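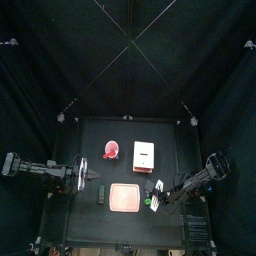

Emesari Blackout Curtain Lining, sold by the yard. Mostbridge Fabrics, Skillville store and online.

We have carried the Emesari lining for a good many years now, and it's still the one we reach for when somebody comes in with a bedroom that gets the morning sun (or a baby who won't nap, bless them). It has a soft, slightly brushed face and a tight weave behind it, and it hangs beautifully behind cotton, linen, or even a lighter velvet. It sews up on an ordinary home machine with a size 90 needle, so please don't be scared off by the weight!

Width: 54 inches
Colors: black, ivory, dove
Sold in: full yards, 2 yard minimum
Full roll: 200 yards, by special order

Add 4 inches to your finished length for the hem, and a bit more if you like a deep one, as I do. Wash cool, hang to dry, and press on the wrong side with a cloth.

The Bianchini header tape goes very nicely with this lining and we can cut both for you at the same time. Swatches are free, just ask for as many as you'd like. Ivory is back in stock as of 2022-03-11, and dove is on its way from the mill.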